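The Woman Who Answers the Letters

Azra Zupan had the kettle on before I had my coat off, and by the time we sat down she was already telling me about a man in Plondlow who has written to her every month since his wife died. "He doesn't want advice," she said. "He wants to tell somebody what he cooked."

She has run the pen pal circle at the Fledstead library for longer than she cares to work out. It began with a shoebox and a card on the bulletin board, and it now has 397 members, most of them over 60, though a few schoolkids have crept in lately and she is delighted about it. Last year nearly 3000 letters passed through her dining room, where she matches up strangers on the strength of a one-page form and, she admits, a good deal of guessing.

"I look at the handwriting first," she said. "I know I shouldn't. But somebody who writes big and loopy will wear out somebody who writes tiny, don't you think?"

I asked what people write about when they have never met. The weather, mostly, and their knees, and then somewhere near the fourth letter something opens up. She had one pair who argued about soup for a whole winter - properly argued, with underlining - and finally met at the bus station in Jilotus, where they sat over coffee until the last bus home.

"They missed that too," Azra said, and laughed so hard she had to put her cup down.

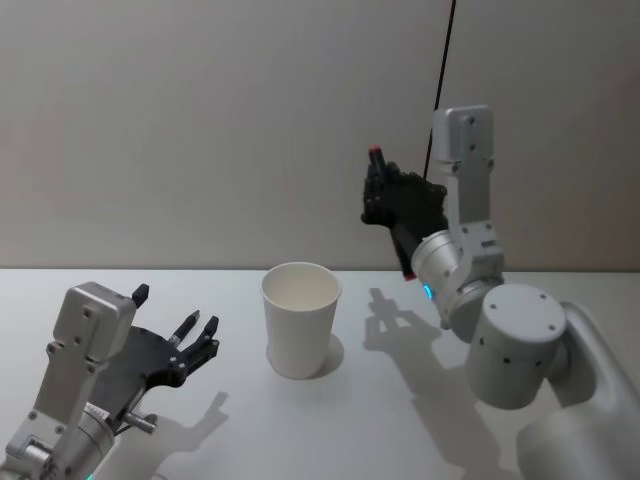 Getting started

New members fill in the form at the front desk and hear back within 3 weeks. Azra asks that first letters be short. "One side of the paper," she said. "Leave them wanting to ask you something."

Stamps are the big worry now, and the Softić bakery has kept a jar by the register for them since December. She'd also like more men to join, and anybody who can read old-fashioned cursive. Sorting is on Sunday afternoons at her house, and there is usually cake.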